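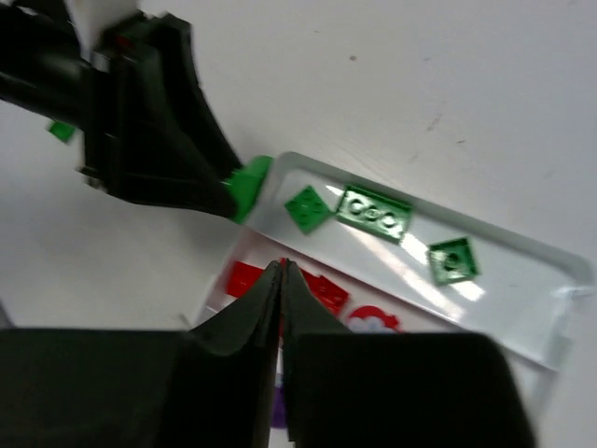 Two-arm bench, January update

Quick one this month, I'm writing it on the bus. Happy new year all.

Both arms are up and running on the bench at the same time, finally. Before Christmas it was one or the other, as the old power supply sagged whenever the second arm lifted and everything went limp. Jinlong swapped it for a bigger one over the break and moved the shoulder servos onto their own feed. No dropouts so far. Touch wood.

Job for now is sorting plastic bricks. Green ones mostly, a few red, odd bit of purple. Dull I know, but cheap, and they don't mind being dropped. One arm picks up, the other works over the tray next to it, and the trick is stopping them from arriving at the same spot together. Jhosep has put a keep-out zone in the software, so whichever arm gets to the tray first owns it till it backs off. Slow but it beats new fingertips. We're on our second set of those already, and the print takes over 10 hours if you leave it on the fine setting. Please don't leave it on the fine setting. 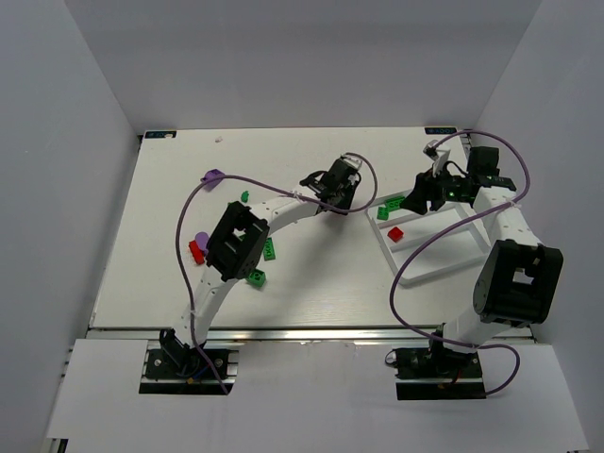
Cables next. Anyone who has been near the bench knows about the cables. They need enough slack for a full reach and that slack has to go somewhere, usually accross the thing you were about to pick up. Aníbal wants a sprung boom overhead. I want clips up the links and a bit less reach. Whoever turns up with parts first wins, I suppose. Until then: home both arms slowly, one hand on the stop button, watch the loops.

Also, the bolts on the mounting plates work loose. Check them before you start. Hex key is on the string. Leave it on the string!

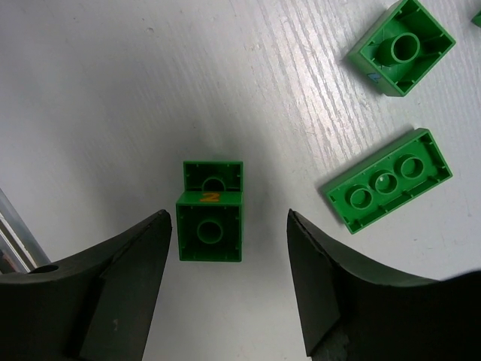 Upside-down bricks are still the main headache. Studs up, the detection is happy most of the time. Hollow side up it gets muddled, and two pushed together it will often call one big one. Wilmer is taking more training shots from the wrist cameras, 700 done, wants 2,000 before he retrains. He could do with a hand. It's an evening of turning bricks over and pressing a key, bring music. Vary the angles please, the last batch all sat nice and square and it showed.
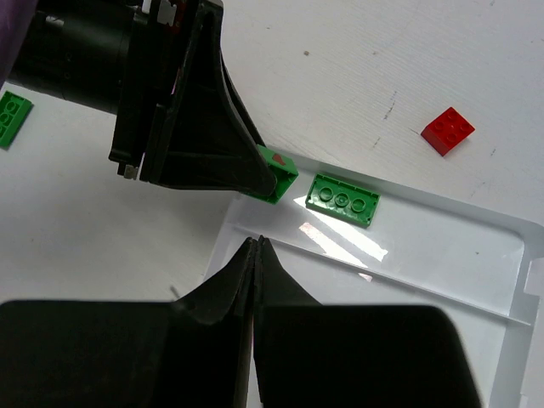

Handing over between the arms is the bit we're working towards, and the bit that needs most patience. Timing is one part of it, the fingers are the other. They're wide at the back and come to a point, so there's not much to hold on with and a brick can swing round. Having it with the hollow side out, like the green one up by the tray, leaves the second arm guessing which faces to go for. And a red one standing out past the far rim is a different sort of pick altogether, no wall to nudge it against. We'll do in-the-tray first, then teh rest.

Wanted: rubber sheet for the fingertips, thin stuff. Cable clips. A spare USB hub that isn't rubbish. Leave them on the shelf marked Civosow or give them to Ivars.

Next bench night is Thursday, usual time. Gloves off, hair tied back, tea stays on the other table.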